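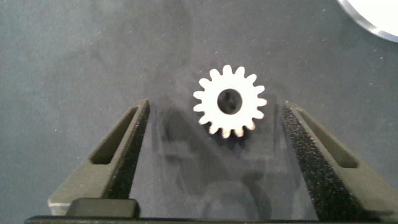

Spur gear, white, 16 teeth, on the gray cloth.

15th March

Today I worked only with the small white gears for the Omwood feeder. I write it down in detail this time, as in February I did not, and then Kanyarat had to ask me three times what I changed and I could not answer well.

The background. The feeder has a drawer that moves slowly, and the drawer is driven by one of these small gears. The gear we got with the first unit lost two teeth. Sombat P. drew a new one and we ordered 30 pieces from Batex, all from the same drawing. They came on Monday in one bag, without any paper between them. I opened the bag on the gray cloth so they do not roll under the shelf again.

First look. The color is very white, a little like chalk, and there is no shine. I like this, it makes it easy to see dirt and damage. On some teeth the edge looks a little beige when the light does not come directly on it. I first thought it was oil from the fingers, so I wiped five pieces with alcohol. The cloth stayed clean and the beige did not change, so I stopped to worry about it. Sombat P. thinks it is only shadow. Maybe he is right, but I keep one piece apart in the small tin to compare later.

The teeth. Sixteen, as in the drawing. They are short and the tips are blunt, more blunt than I expected from the drawing. I asked Nattawut if this is a mistake. He says that for our slow drawer it does not matter much, and that a sharp tip would break sooner. The valleys between the teeth are shallow. I am less calm about this one. If the valley is too shallow, the tooth of the other gear touches the bottom and the pair runs with noise. I will listen for it in the test.

The ring between the hole and the teeth is thick. This was the change we wanted. The old gear was thin there and the first crack went from the hole to the root of a tooth, so breaking of the teeth was maybe only the second thing that happened.

The hole. When I put a gear flat on the cloth and look from above, the inside of the hole does not look even, there is some darker shape in it. I took a toothpick and went around the inside of three pieces. In two I felt nothing. In the third there was a small burr, near the lower side, and it came off with a light push. After this I checked the hole of every piece with the toothpick before I put it on the shaft. Result: 8 pieces with a burr, the others clean. All 8 are cleaned now and they are in the lid of the jar, not in the bag. Please do not mix them.

Fit on the shaft. I used the spare shaft from the Omwood box. Most gears go on by hand with a little force, and this is what we want. Two are loose and turn freely, I marked them with a pencil cross on the side. One did not go on at all. I did not use the hammer, I remember what happened with the hammer.

Running test. I mounted one good gear in the feeder and ran the drawer in and out 200 times with no load. Noise: a soft click at one place in the turn for the first part of the test, later I could not hear it any more. Maybe it wore in, or maybe I got used to it. Rania came in near the end and she also did not hear it, but the fan of the Wijaya cabinet was on, so it is not a fair check. After the test I took the gear out and looked at the teeth with the hand lens. A small amount of white powder was on the other gear. No crack, no missing tip.

Grease. I ran this test dry. We still have half a tube of the Clenari grease, but I do not know if it is good for this material and the label does not say. Nattawut will ask them. Until he has an answer please leave all gears dry, also the ones already mounted.

To do next:
Repeat the 200 with load in the drawer and with the cabinet fan off.
Measure the valley depth on three pieces. I could not find the small caliper, Sombat R. had it last week.
Write to Batex about the burrs and the two loose ones, and ask if they can put paper between the pieces next time.
Check the distance between the two shafts in the feeder. The old note says 35 mm but it does not say from where to where.

Added after lunch: Sombat R. brought back the caliper. The battery is empty. I put it on the shopping list together with the toothpicks.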